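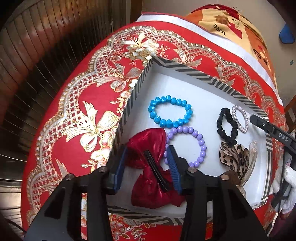
Elastic cord for beaded bracelets, part 1. Most breakages I get back for restringing are cord failures at the knot. The beads are almost never at fault.

2/ Diameter first. 0.8 mm suits most 8 mm beads. Go down to 0.5 mm for seed beads and double it. If the cord only just passes through the hole, the knot won't hide and the edge of the hole will saw at it.

3/ Pre-stretch. Cut 45 cm, hold both ends and pull firmly 4 times. Skip this and the bracelet grows a gap within a month of wear.

4/ Fibre or solid? The Plivov fibre cord knots better but frays at the cut end. Lebrun solid is cleaner to thread and slips unless you glue it. I use Plivov for anything heavy – stone, mostly – and Lebrun for glass.

5/ Knot: surgeon's, two passes through, then one more on top. Pull all four strands in turn. One drop of glue, 80 minutes untouched, then trim to 2 mm. Superglue makes the cord brittle. Use a flexible jewellery cement.

6/ Check drilled holes before stringing. Some cheap strands have burrs. A bead reamer, wet, three turns each side. Dry the beads fully or the glue won't take.

7/ Cost, as someone asked. The Preltano shop sells the 100 m reel. Osorgate has the same cord on short cards, dearer per metre and fresher stock. Old elastic perishes on the shelf, so date your reels.

8/ Storage: flat, out of sunlight, never hung on a hook. Part 2 on Sunday – crimp covers and memory wire.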